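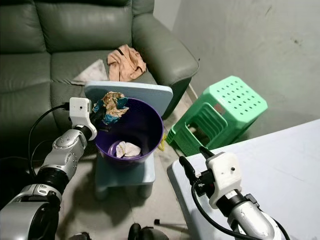 A robot arm holds a crumpled scrap over a purple bucket in one of Nuvano's practice living rooms.

Rocío Quispe cleaned vacation apartments for 19 years before her knees gave out. She still works for the same company, Nuvano, which turns over short-stay rentals near the beach. Now she spends her mornings teaching a two-armed machine to pick up after people who don't exist.

The room where she does it has a green leather sofa, a white table and whatever the crew has thrown around that day. She decides what counts as trash. A crumpled tissue is easy. A receipt with handwriting on it isn't, and she has argued with the software team more than once over what a machine should do with one.

"Guests leave things they want back," she says. "I had a woman call about a gum wrapper. It had a phone number inside."

Nuvano has 18 cleaners on its payroll and 7 robots, built by a supplier called Boros. The robots work only in the first part of a turnover, clearing small trash from seats, tables and floors. Beds, bathrooms and kitchens are still done by hand. The company says that will stay the case through at least next February, when its contract with Boros is up for renewal.

For the cleaners, the change has mostly been in the order of the day. They used to work in pairs and start together at the front door. Now one person goes in alone, sets up the robot, puts a bucket where the arms can reach it and strips the beds while it runs. The partner is often at another address.

Walter Mamani doesn't like that part. He has been with the company for seven years and says he talked more in one shift under the old system than he does now in a week. He also says his back hurts less. "Picking up is all bending," he says. "I don't miss the bending."

Pay was the harder conversation. Cleaners were paid by the apartment, and when the robots arrived the company wanted to cut the rate, on the grounds that each job would be shorter. The crew kept a log on paper for two months. Small apartments did go faster. Large ones took longer, mainly from moving the machine between rooms and going back for what it had missed. The rate stayed where it was, and setup time is now paid separately.

Wichai Nilsuwan, who schedules the crews, keeps a copy of that log in his desk. He has turned down requests to send the robots out without a cleaner. Something as simple as a stool in the wrong place can hold up a job, he says, and he wants a person there to move it.

Quispe's next task is toys. Families come in the summer, and she has started a box of puzzle pieces, doll shoes and loose blocks, none of which belong in the bucket.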